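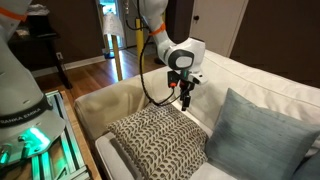 *Sofa in cream fabric with patterned pillow.*

**Nurnach revises its fixed-cover sofa fabric and cushion specification**

December 2002

Nurnach, the upholstery manufacturer, has revised the specification of the cream cover fabric used on its Wultari range of sofas. The revised fabric replaces the present one on all orders accepted after publication of this notice. Frame dimensions, seat height and leg fittings stay the same.

The Wultari range consists of 3 models: a two-seat sofa, a three-seat sofa and an armchair. All are supplied with a fixed cover on the backrest and armrests and a removable cover on the seat cushions. Under the previous specification the fixed and removable parts were cut from different weights of the same cloth. After a period of use and washing, the two weights could differ in shade and in the way they creased. From this month both are cut from a single cloth.

**Fabric**

The new cloth is a cotton and linen mix, woven at the Pichler mill and supplied in cream only. Roll width is 155 cm. It is pre-shrunk before cutting. Seat cushion covers may be machine washed at 40 degrees, inside out and with the zip closed, and should be put back on the cushion while very slightly damp. They should not be tumble dried. The fixed parts of the cover should be cleaned with a damp white cloth and a small amount of mild soap.

Creasing is a normal property of the cloth. It is most noticeable on the seat and along the inner face of the armrests, where the cover is pulled in use. Creases on the fixed parts can be reduced with a hand steamer held clear of the surface. An iron should not be used on any part of the cover while it is on the sofa.

**Seams**

Seams on the armrests and backrest are now sewn with a heavier polyester thread. Stitch length has been reduced on the front corners of the arms, where most repair claims have arisen. Nurnach received 618 written comments on the range from retailers and owners up to the end of November, and the corner seam was the point raised most often. The second was the difficulty of refitting the seat covers after washing. The zip has accordingly been lengthened and now runs along the full back edge of the cushion and round both corners.

"The old zip stopped short of the corner, and people were forcing the foam through the opening," said Hayley Tapley, product manager for seating. "The longer zip adds a little to the sewing time. We have accepted that."

**Pillows**

Loose pillows for the range are sold separately under the Zekano name. They measure 60 cm along each side and are filled with feather in an inner cotton case. Plain and patterned covers are offered, and both fit the same inner. The patterned covers are printed on one cloth and should be washed separately the first time. A pillow of this size can be placed against the armrest or the backrest without covering the seat join.

Pirmin Grabner, who is responsible for cover development, said that the pillow sizes had been considered together with the seat depth. "The three-seater is deep from front to back. Shorter users generally want something behind them, and a smaller pillow slips down into the gap. We tried several sizes and kept the one that stayed in place."

**Existing orders and spare covers**

Orders confirmed under the previous specification will be completed in the earlier cloth unless the retailer asks for a change in writing. Spare seat covers in the earlier cloth will remain available while stocks last. Covers in the new cloth will fit existing Wultari cushions, but an exact match of shade with an older fixed cover cannot be guaranteed, and retailers are asked to show customers a swatch before taking an order.

Swatches of the cream cloth and of all Zekano pillow covers are available to stockists free of charge. Printed care cards are packed with each sofa and can be supplied separately for display models.

**Notes for editors**

Trade and press enquiries should be addressed to Hayley Tapley, Seating, Nurnach. Technical questions on fabric and cleaning should be marked for the attention of Pirmin Grabner.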